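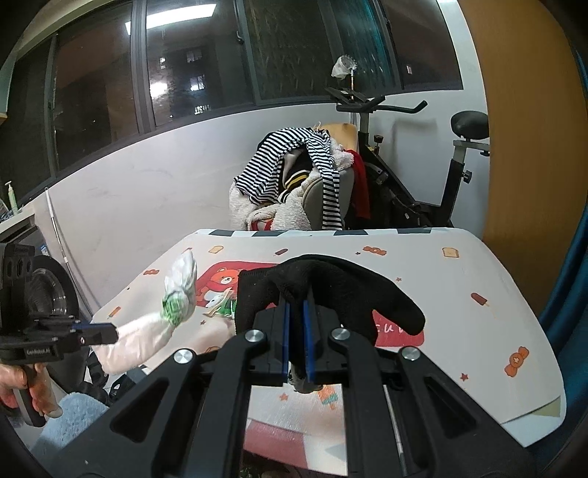
Workshop > Notebook > Dye bench

Tuesday, 8:40 a.m.

Started the second round of the walnut hull tests. The first round went too brown on the wool and hardly took on the cotton, and I want to know how much of that was the hulls and how much was the water. Iraklis Stergiou thinks it was all water. I think the cotton was never scoured properly. We can both be right.

Hulls are from the Vendham trees, picked up last fall, dried on racks in the loft and stored in paper sacks. They smell fine. One sack had a soft patch at the bottom and I threw out what was in it. The rest I broke up with a mallet and weighed out into two pots, 371 grams in each. I was going for an even number, but that was what the sacks gave me once it was split, and it makes no difference as long as both pots match.

Pot A is tap water. Pot B is rainwater from the Cuker barrel, strained through muslin. Both were put on the low burners at 9:15 and brought up slowly. I kept them under a simmer.

Skeins, same for both pots:

Wool, two-ply, from the Zhuravel order. Undyed, washed, no mordant.
Wool, same yarn, alum mordant.
Cotton, scoured yesterday for two hours with soda ash. Rinsed until the water ran clear.
Cotton, same scour, alum and tannin.

Tags are knotted string this time. One knot for plain, two for mordanted, and a loop at the end for anything going in pot B. The paper tags from round one came off in the bath and I spent half an hour guessing. Please don't use the paper ones for anything wet. They are still fine for the shelves.

11:30 a.m.

Strained the hulls out of both pots. Pot B is darker to look at, but a drip on filter paper from each dries to nearly the same color, A slightly redder. I would not put much weight on the look of the liquor in the pot. The enamel in A is older and stained already.

Skeins in at 11:45, all wetted out first. Temperature held at 40 degrees C for the first stretch, then raised. I know the old recipe card says to go in hot. The Carkar wool felted slightly when we did that in the winter, and this yarn is softer spun.

Note on the thermometer: the long one reads two degrees high against the glass one. I have written that on masking tape on the handle. All the numbers in this entry are from the glass one.

1:20 p.m.

Turned the skeins. The mordanted wool in both pots has gone well past the plain wool, a good deep brown, with the plain one closer to tan. In round one there was very little between them, so either the alum was old or I let it sit too short. I opened a fresh tub this time.

Cotton is better than I expected. The plain cotton is a light beige in A and a touch warmer in B. The alum and tannin cotton has a proper color in both, something like milky coffee. If that survives the rinse then the scour was the problem in round one, and I will tell Iraklis so.

He came by at 1:40 and looked. He says the warmer tone in B proves his point about the water. The difference is small enough that I want to see them dry before I agree to anything.

Heat off at 2:00. Leaving everything in the bath to cool.

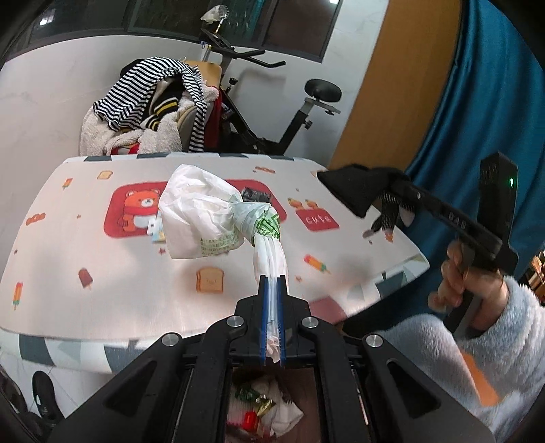 Does walnut need a mordant at all?

It will dye wool without one, and the color holds reasonably well. Alum gives a deeper shade on our yarn, and for cotton I would always use it with tannin.

4:30 p.m.

Took one short length off each skein and rinsed those only. The full skeins stay in overnight. I have done it this way a few times now and it saves arguing about how much color the long soak adds, as the short lengths can be laid next to the finished skein the day after.

Rinse water from the wool was pale by the third change. The cotton took longer, and the plain cotton from pot A was still giving off color at the sixth change. I stopped there. It is now a color I would call dirty string. The alum and tannin lengths kept most of what they had.

Hung all eight lengths on the line by the north window, pot A on the left and pot B on the right. Please leave them in that order. They will be taken down and put in the swatch book tomorrow, and the book is on the shelf over the scales with the green spine facing out.

Stock and money, while I am at it. We have enough hulls for one more pair of pots at this strength. Alum is fine. Soda ash is low. Zhuravel wants a decision on the next lot of yarn by the end of April, and the smallest lot they will do at that price is 3,000 meters. We can use that much if the brown goes into the blanket run. If it doesn't, we will be sitting on it for a year. I would like to see these samples in daylight, and again after a week taped in the window with half of each one covered, before we write back to them.

Things I would do differently:

Bigger pots. Four skeins in each was crowded, and the plain wool in A has a lighter band where it was pressed against the side.

Weigh the skeins dry before they go in. I weighed the wool and forgot the cotton, so the ratio for the cotton is from the label and may be off.

Take the pH of both waters before starting. I had the strips in the drawer and did not think of it until the hulls were already in — the reading at that point is no use. I took a fresh sample from the barrel and from the tap at 4:45 and will test both in the morning.

The spent hulls are in the lidded bucket outside the back door. I want to try a second extraction from them, so leave them there. They will stain anything they touch, including the step.

6:05 p.m.

Burners off, both pots lidded, window left open a hand's width. The glass thermometer is back in its case. Next entry when the skeins come out.

Filed under: Natural dyes, Test batches
2 comments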